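Backup software for a kid going off to college?
Forum > Software > Utilities

roos_l
My daughter moves into her dorm soon and she's taking my old desktop tower. I want something on there that backs up her papers without her thinking about it, because she won't. I've been using Plovau at home for years and like it, but the license is up for renewal. Is Skodance any good? Her whole school folder is only up to 300 MB, so space isn't an issue.

pieterb
Skodance is fine for photos. For papers I'd stay with Plovau, it keeps old versions and that saved me when I pasted over half a thesis chapter at 2 a.m. (never again!!)
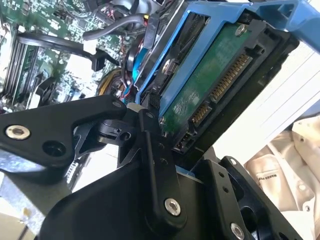
willyd266
Software is half of it, Pieter. Plovau on my machine was happily backing up to a second folder on the same disk, and I didn't notice until October. Get her a second drive. If the tower has blue plastic caddies with the long rails like that one, adding a disk isn't a scary job, even for me, and I'm clumsy. Then point Plovau at the new drive and set it to run at lunch.

pieterb
Disagree, sorry. Two drives in one tower get stolen together. Cloud copy or nothing.

willyd266
Dorm wifi though? My nephew had 494 files stuck in the Skodance queue for a whole semester.
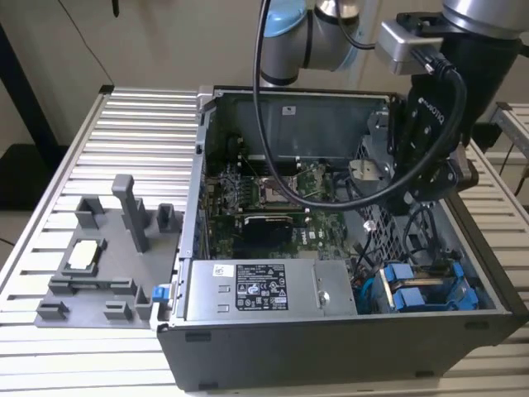 Tower on its side, side panel off.

boglarka
You can do both, guys. Local drive for speed, cloud for theft. I run Ponent for notes and it syncs by itself, and Plovau takes care of the rest. Roos, also check whether her school hands out free storage before you pay for anything, mine did and I found out in my last year, grr.

roos_l
Oh good point, I'll ask her to check! Going with Plovau plus whatever the school gives her. Willy, I'll think about the second drive, she may just want a USB stick.

willyd266
Not a stick!! She'll lose it by the first midterm.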